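Workshop tips: when the gripper lets go of your stuff (or won't)

Updated in December, added the bit on the wire brush and fixed the tape section.

Quick one this month, bench arm is half apart and the glue is going off. Short version: the arm on my workshop bench dropped a jar of wood screws. Then it pinched me. Both my own fault. Notes below so you can skip the part with the bandaid.

I run everything in the simulator first now. Should have done that from the start.

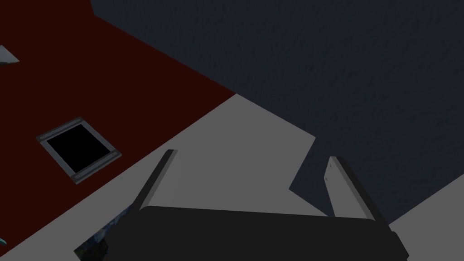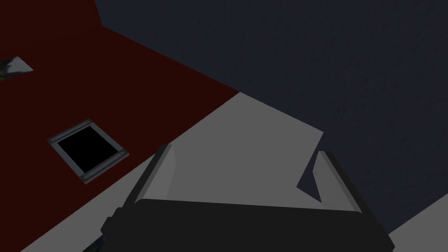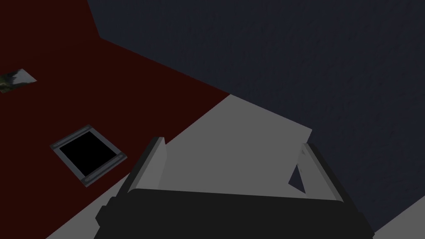

Simulator views over the gripper, fingers open and nothing between them in all three.

What went wrong

Arm is a small Zondau, two-finger parallel gripper, clamped to the end of the bench. I use it for holding things while I glue, passing parts over, lifting lids off jars. Nothing heavy.

Told it to close on the jar and lift. It closed. It lifted. Halfway to the shelf the jar went. Glass all over the vise, screws in the sawdust, screws in my shoe.

Then I did the stupid thing. Reached in to grab the biggest bit of glass with the arm still powered. It finished its move and closed on my finger. Not hard enough to break anything. Hard enough to bleed.

Two separate problems, so two lots of tips.

Problem one: it dropped the jar

Clean the pads. Mine had a film of paste wax on them, you could feel it with a fingernail. Rubbing alcohol on a lint-free rag, wipe, turn the rag, wipe again. Let it dry before you pick anything up. No acetone unless the maker says so, it eats some rubbers.

Don't use a wire brush on the pads. I did. Took the wax off and the texture with it. New pads.

Check the jar too. Oily hands, oily jar. Dish soap and hot water, dry it properly.

Grip below the shoulder of the jar, on the straight part. The curve at the top pushes the fingers up and off as they squeeze. Obvious when you write it down. It was not obvious at 11 at night.

Glass wants more pad, not more force. A strip of old bicycle inner tube over each finger works great. Cut it so it wraps right around and overlaps on the back, glue the overlap, never the gripping side. Double sided tape creeps, it held fine for a morning and then the whole pad slid off with a can of Leite wood filler attached.

Slow the lift down. I had the speed up at the top because it looks good. Turn it down until it's boring.

Pick up from a flat, dull surface if your arm uses a camera to find things. Shiny cookie sheet = bad. Varnished bench = also bad, mine kept going for the reflection of the lamp. An offcut of matte board fixed it.

Do a one inch lift and wait. Lift a tiny bit, hold, look at it. If it's slipping you lose one inch and not a jar.

Swap glass jars for plastic. Should be tip number one really. Peanut butter jars, label soaked off with warm water and a bit of cooking oil.

Problem two: it got me

Power off before hands in. Not pause. OFF. Pause on mine just means it remembers where it was going and carries on when something clears.

Put the stop button where your other hand is. Mine was behind the arm, so to hit it I had to lean over the thing I was trying to get away from. It's now screwed to the front of the bench by the drawer. Test it every time you start up. Takes a second.

Label the plug. Red tape on it, red tape on the outlet. I have five black plugs back there and pulled the radio out first.

Don't stick your fingers between the finger pads to "see if it's strong". It is.

Keep a grabber handy. Long kitchen tongs, hardware store litter picker, whatever. Use that for anything that falls inside the reach of the arm.

Mark the reach. Swing the arm out as far as it goes with the power off, trace it in chalk, then go over it in paint pen once you're happy. Coffee goes outside the line. So does your phone. So do you.

No sleeves, no rings, no apron strings, no dangly lanyard. Same as the drill press.

If it won't let go of somthing, don't yank it. Kill the power and look for the manual release, on most small grippers you can back the fingers off by hand or with a hex key. Find out which one yours is BEFORE you need it. Tape the key to the base.

Cleaning up broken glass around an arm

Power off (again). Shoes on.

Big bits with the tongs into a thick cardboard box. Tape it shut, write GLASS on it, in the trash.

Small bits: vac with the hose only, no brush head, the slivers get stuck in the bristles and you'll be wearing them next time you do the car. Then a slice of soft bread or a damp paper towel pressed on the bench for the dust. Bread works better. Throw it out right away if you have a dog.

Screws out of sawdust with a magnet in a plastic bag. Turn the bag inside out and they drop off.

Now look at the gripper. Glass grit gets in the slides where the fingers run. Blow it out with a squeeze bulb, not the compressor, the compressor just drives it further in. Goggles on for this. Move the fingers by hand with the power still off, and if it feels like sand, stop and clean again. I ran mine gritty for a couple days and it started sticking half open.

Little dab of dry lube after. Not grease. Grease plus sawdust is basically putty.

Running it in the simulator first

I use Jeltgate, older version, does the job. Anything that shows you the fingers and what's under them will do.

Run it with an empty gripper. Open, move, close, back. Watch the fingers and not the middle of the picture, the tips are what hits things.

Then slow it down and run the same thing again. Bumps you missed at full speed show up.

Make the sim bench match the real bench, or at least the tall stuff. My sim didn't have the vise in it. You can guess.

A clean run in there does not mean the grip will hold. Doesn't know about wax. Still do the one inch lift for real.

Save each version under a new name. I overwrote the good one with the bad one, then spent an evening putting it back together from memory.

Things I tried that were a waste of time

Hot glue dots on the pads. Pop off.

Sandpaper on the pads. Grips like mad, scratches everything, and the grit falls in the slides.

Rubber bands. Fine for a pencil. They roll.

Fuvemar grip spray. Sticky for an hour and then it's a dust magnet, and the jar wouldn't come off when I did want it to.

Turning the force up. Cracked a second jar. Empty one, luckily.

Before you switch on, list for the wall

Stop button works
Pads clean, both of them
Slides move free by hand
Nothing inside the chalk line that doesn't belong there
Hex key taped to the base
Tongs within reach
Sleeves up, rings off
Speed down
One inch lift first

Print it, stick it up at eye level. Mine is in a freezer bag so the glue doesn't get on it.

First aid bit

Pinch with no cut: cold pack, hand up. Take rings off early, before it swells. If it goes numb, looks bent or you can't move it, go get it looked at.

Cut with glass maybe in it: rinse under the tap, don't dig around, and get seen if you can feel anything in there.

Keep the kit on the wall and not in the house. I dripped the whole way across the yard and up the back steps.

Next month: getting pine pitch off a saw blade, and the drawer that sticks when it rains.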